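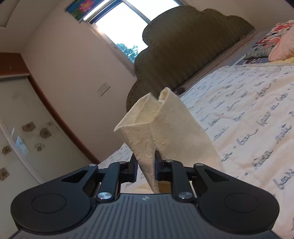

Cream cloth, folded, over a bed with a printed sheet.

Used Vehicle Retailing, Unit 5: Approved Used Schemes and What They Cost
Course tutor: Taha Sqalli
Handout revised June 21, 2025

Bring this to the seminar. Last term three people brought the Unit 4 handout and argued very well about the wrong thing.

1. What "approved" means

A car does not become approved by being clean. The manufacturer, or whoever runs the scheme, sets an age and mileage limit, an inspection list and a minimum warranty. The dealer does the work and pays for most of it. The customer sees a badge on the windshield and a higher price.

Keep three costs apart in your answers: inspection, reconditioning, and warranty. Students like to roll them into one lump called "prep." Dealers do too, and then wonder where the margin went.

2. The Clultham case

Clultham is a two-site dealer selling the Parkotov range. In November it put 2 nearly identical hatchbacks on the lot, one through the approved scheme and one as an ordinary used car. The approved car cost an extra $355 to inspect and recondition. It was listed at $1,102 more than its neighbor.

Work out the difference before the seminar. It is subtraction, so please don't build a spreadsheet. Then list what the difference leaves out: the warranty, the scheme fee, the days the car sat in the workshop waiting for a door trim, and any discount handed over at the desk by a salesperson who wanted to go home. 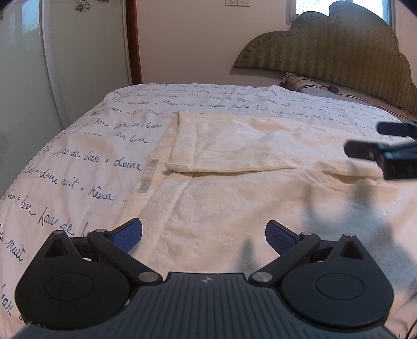
The waiting days matter more than most of you will expect. A car in the workshop is stock that has been paid for and can't be sold. Tarngate, the finance house in the reading, charges its dealers interest by the day, and it has never been known to forget one.

3. Stock locators

A locator lets a buyer search the whole network. It also lets the buyer find the same car for less at the next dealer down the road, a feature left out of the brochure. Read Wael Belkadi's short paper on the Isah locator and note how he separates inquiries from sales. Many dealer reports don't - a click is cheerful and costs nothing to count.

4. For the seminar

Prepare a one-page note to the Clultham sales manager on whether the next hatchback should go through the scheme. Show your figures. State which costs you had to guess and how you guessed them. "Industry standard" is not a source.

Reading: course pack, chapter 5, skipping the section on showroom coffee.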